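Re: [Brakavik-server] desync after the April patch, dedicated servers only

From: Danylo Semeniuk
To: Brakavik-server list

Celina Brzozowska wrote:

> After updating to the April build our 66-slot server drops everyone
> on a map change. It does not happen on the first change after a restart,
> only from the second one on. The log shows "state hash mismatch" for each
> client, then a timeout. I rolled back the world folder and it made no
> difference. Rolling back the server binary is not possible because the
> clients have all updated by now.
>
> Is anyone else seeing this, and is it the tick rate again?

I can reproduce it on two machines, and it is not the tick rate. I ran the same rotation at the default and at half the default and got the same drop at the same point.

What changed in the April build is the order in which the server unloads a map. Before, it cleared the entity table first and then sent the new map name to the clients. Now it sends the name first, and the table is cleared when the last client has confirmed. Any entity that gets spawned in between keeps its old ID and is carried over. The clients have never heard of it, so their hash of the world state differs from the server's. On the first change after a restart there is usually nothing waiting in the spawn queue, and the problem does not show.

You can check this on your own server. Set log_entities to 2 in server.cfg and look at the lines right after "map change requested". On mine the table held 1,756 entries before the change and should have been at zero when Ravau started loading. It was not. The leftovers were all item drops from the respawn timer.
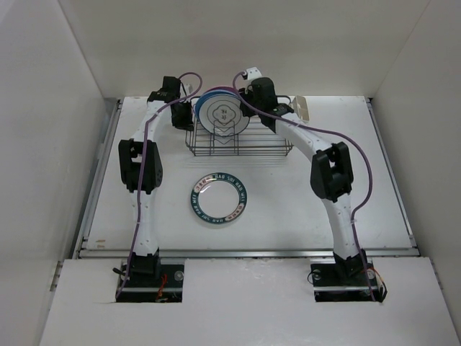
There are two workarounds so far.

The first is to stop the respawn timer before the change. If you use the stock rotation script, add the line

respawn_timer 0

above the change_map call, and put your normal value back in the on_map_loaded block. Do not put it back right after change_map. That call returns immediately and the timer will be running again before the old map is gone. I made this mistake on my first attempt and concluded wrongly that the timer had no part in it.

The second is to raise unload_delay from its default to 300. The value is in ticks. This gives the queue time to drain and needs no script changes, but players look at the loading screen for longer, and on a full server with slow clients I still had one drop. I would use it only if you cannot edit the rotation script, as with some rented servers.

With the first workaround I have had the rotation running overnight with bots, Ravau to Rilavmont and back, with no mismatch in the log. Bots confirm a map change faster than real clients do, so please do not take that as proof. A busy evening on your server would be a better test than anything I can set up here.

On your other point, restoring the world folder cannot help. The entity table is kept in memory and is not written to disk until the autosave, and the autosave skips anything flagged as temporary. Item drops are flagged that way. You can put your current folder back without risk.

One thing I have not been able to explain: if the Panasiuk mod is loaded, the mismatch appears on the first change as well. It hooks the spawn function for its supply crates, so it may simply be filling the queue earlier. I have not read its source. If you run it, please say so when you report, and give the mod version, since the older one registers its hook at a different stage.

I have filed the unload order as a bug and attached both logs. If you want to add yours to the report, trim it to the section from "map change requested" to the first timeout, and leave out the chat lines and player addresses. Full logs were rejected by the upload form when I tried.

Also, could you send me the output of net_status from just before the second change? I would like to see how many clients were still unconfirmed at that point. Nearly all of my test clients are on the same local network, and the gap between the first and last confirmation is too short to tell me much.

Danylo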